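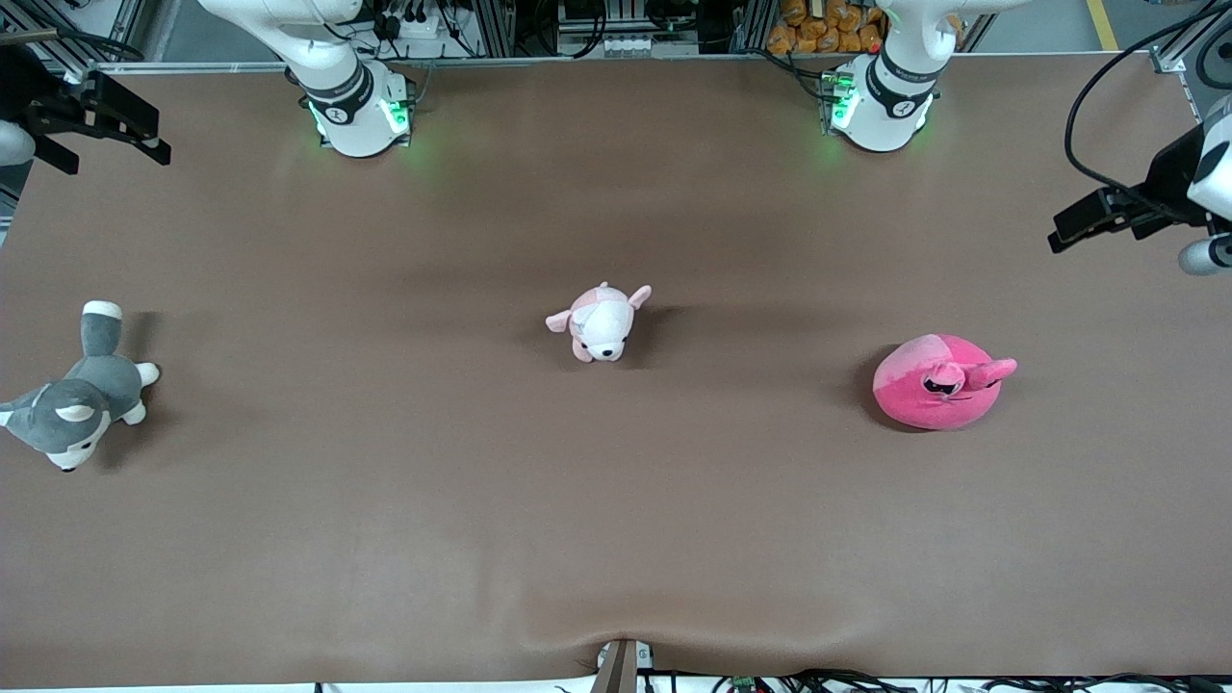 Fault Technician and Professional Doubter, Two-Arm Sorting Cell

Clerkia, Nudham site. Full time, one opening.

Let me save you some time. If you want to work somewhere that says its robots are safe and leaves it there, plenty of companies are hiring. We said that too, up until February, and we had a binder to prove it.

In February the left arm on our plush sorting cell closed its gripper while an operator was still reaching over the table to straighten a toy. The cell was supposed to be paused. The screen said it was paused. The status lights were green, and our training slides at the time told people that green meant fine. The operator got a bruised knuckle and an apology. We got an incident report that blamed "unexpected interaction between user and workspace," a phrase I have read many times and still can't get to mean anything.

The actual cause, as far as we know it, was a stale command. The pause stopped new moves from being sent and left the last gripper command sitting in a queue. When the connection dropped and came back, the queue emptied. I say "as far as we know it" because we have reproduced the fault 18 times in 523 tries and can't tell you what those 18 have in common. The supplier of the control software, Jitaru, has sent us a patch. The patch notes say the issue is resolved. I would like to hire someone who reads a sentence like that and reaches for a notebook.

What the job is

You will run pick trials on soft toys, one arm or both, and try to make the cell misbehave. Soft toys are harder than they sound. They fold, they roll, they have ears and tails that go where a finger is about to close. Our grip check thinks it has a toy when it has a pinch of fur, and sometimes it thinks it has nothing when it has a whole leg. That second fault matters more than management would like, because an arm that believes it's empty will move faster.

You will also look through wrist camera pictures, a lot of them. Many are blurry. The vision software gives each one a confidence score anyway, and I don't trust the scores.

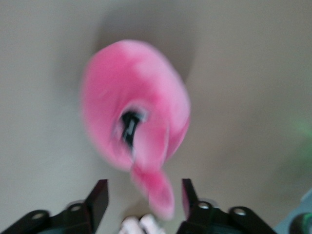
A pink plush toy from the wrist camera, with the gripper fingers open.

Day to day you would:

Run the trial list and write down what happened, including the boring runs.
Pull the logs after every odd stop and line them up with the pictures.
Check the pause, the emergency stop and the reconnect behavior at the start of each shift, by hand, with the arms clear.
Look over cables and finger mounts and report wear before it turns into a fault.
Sign off on restarts, or refuse to. If you refuse, the cell stays down. That is in the contract, and I made them put it there.

What the job isn't

It isn't a research post. You won't be training models or writing papers. It also isn't a demo job, though visitors do come through and sales does like to wave at the arms. You are allowed to tell visitors to step back. You are allowed to tell sales the same thing.

Who should apply

You need two years or more of hands-on work with machines that can hurt people. Robots are good. Packaging lines, presses, elevators and farm equipment are just as good, and in one or two ways better. You should be able to read a log file without panic and write a plain paragraph about what you saw. Some Python would help. We can teach the arms.

You do not need a degree. You do need to be comfortable saying "I don't know yet" in a meeting where everyone else wants to hear "fixed."

Please don't send us a cover letter about your passion for the future of automation. I've got a stack of those. Tell me about a fault you chased, what you first thought it was, and how wrong you were. One page is plenty.

Pay, hours and the rest

$62,000 a year to start, with 20 days of paid leave. Day shift only. We tried a night shift on this cell for a short while before the incident and I don't plan to allow it again with one person in the room. Health coverage starts on your first day. The cell is at our Nudham building, parking is free, and the bus from Pristlow stops across the road - it runs late, so we don't make a fuss about ten minutes.

You would report to me, Teemu Lappalainen. I handle safety for the site and did not write the old binder, though I did sign it, which I think about. You would work most closely with Getsemaní Medrano, who runs the cell and knows its bad habits better than the logs do. She will be in your interview and her questions are harder than mine.

The interview is half a day, paid. Part of it is at the cell. We'll show you a stop, give you the log and leave you with it for an hour. There may not be a right answer, and in one case we haven't found it ourselves.

Both the incident report and the supplier's patch notes will be sent to anyone we invite in. Read them first. If you think we have the cause wrong, bring that with you.

How to apply

Send your page and a work history to the Clerkia hiring desk, marked "Fault Technician," by 27 August 2019. Applications go to a person. We tried the automatic screening tool on an earlier opening and it rejected Getsemaní's own resume.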